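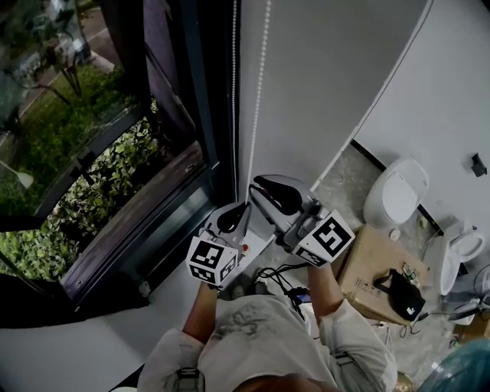

I've been putting off a post on how I look after my pair of hand-held grippers, mostly because the way I do it has changed three times since I started. But Efa Skyrme asked me last week what my routine is, and my reply got so long that I figured it may as well go up on the blog.

So! Cables first. Always cables. Every strange fault I've had in the past year came back to a cable that had worked itself a little loose, and I've wasted whole evenings poking at software before checking a plug. I push every connector home, then wiggle each one while watching the readout on the laptop. If a number jumps, I swap the cable and don't argue with it. The old ones go in a bag marked BAD (I used to keep them "just in case," and guess what ended up back on the grippers).

Then the finger pads. The black curved ones pick up grease and dust like you wouldn't believe, so they get a damp cloth and a squirt of dish soap, then a dry cloth. No alcohol – I did that with my first set and they went shiny and slippery. I change them every 2,000 closes or when I see a nick, whichever comes first. My log says the last set made it to 3,104, which was me being lazy.

The marker cubes are the fussy part. The black and white squares have to be clean and flat, and the cube can't shift on the handle at all. Gwenllian Gough at Plidow showed me her trick of putting a tiny pencil line where the cube meets the mount, and I love it. If the line doesn't match up, I tighten the screws and redo the calibration, which takes me 6 minutes on a good day and most of a lunch break on a bad one.

Last, I close both grippers all the way, open them, and check that zero is still zero. The left one drifts. It has always drifted! Zbigniew Ziółkowski thinks it's the spring and he's probably right, so I've ordered a new one from Arango and it should be here in March. I'll post the teardown when it's done, stripped screws and all.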